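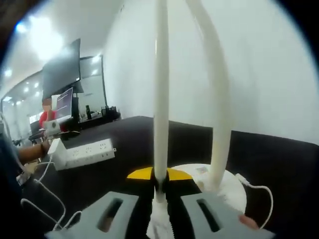
A round white base with a cable, on a dark tabletop

Wurkeck, the retirement savings platform, has named Shu-fen Pan as its next chair. She will take over in May from Rupert Oberholzer, who is stepping down after nine years on the board.

Pan spent most of her career at the fund manager Tsao, where she ran the pensions business and later sat on the executive team. She left last year and has since held two non-executive posts, one at a regional lender in Plarnthorpe and one at an insurance broker. She will give up the broker role before she starts.

The appointment still needs regulatory approval. Wurkeck said it had filed the paperwork and did not expect a delay. If approval comes late, Oberholzer has agreed to stay on until it does.

The change at the top follows a difficult stretch for the company. Clients complained last summer about slow transfers, with some waiting months to move old workplace accounts onto the platform. Wurkeck blamed a switch to a new record-keeping system and hired 50 temporary staff to clear the backlog. It told shareholders in its last trading update that the backlog was gone and that 30 of those workers had been kept on in permanent jobs.

"The transfers problem was ours and we were too slow to say so," Oberholzer said. "It's fixed, and I'm comfortable handing over now. I would not have been a year ago."

Pan said she planned to spend her first weeks with the service teams in Votutstead, where the company has its main office and 340 employees.

"I've read the complaint files and I want to hear from the people who answered those calls," she said. "After that we'll look at pricing."

Pricing is likely to be the harder subject. Wurkeck charges a flat percentage on all balances, while several rivals have moved to a capped fee that favors customers with larger accounts. Chief executive Shih-chieh Wei has resisted a cap, arguing that it would push costs onto smaller savers. He said that remained his view but that the new chair would be free to review it. 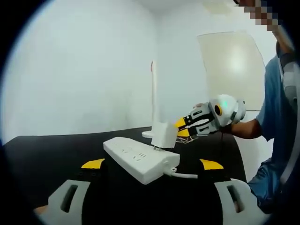
A white power strip with an adapter plugged in

Some shareholders would like the review to go further. Yuk-lan Hsueh, a portfolio manager whose fund owns a small stake, said the board had been cautious for too long and should look again at the company's advice arm, which has lost money in each of the past three years.

"Pan knows pensions, and she has closed things before," Hsueh said. "I don't see why the advice business should be off the table."

Wurkeck bought the advice arm from a private owner and has kept it as a separate unit with its own brand and offices. It serves 700 households, most of them close to retirement. The company said there were no plans to sell or close it.

Two other board changes were announced at the same time. Hsiu-ying Sin, who chairs the audit committee, will become senior independent director. The seat Oberholzer leaves will not be filled right away, and the board will drop from eight members to seven – a size Wurkeck said was "appropriate for now."

Pan's fee as chair was not given. The company said it would be set out in the annual report, along with the terms of Oberholzer's departure. He will not receive a payment for leaving and will keep the shares he bought while on the board.

Wei remains chief executive, and his contract was extended last fall. Wurkeck's next trading update is due in June, a month after the handover.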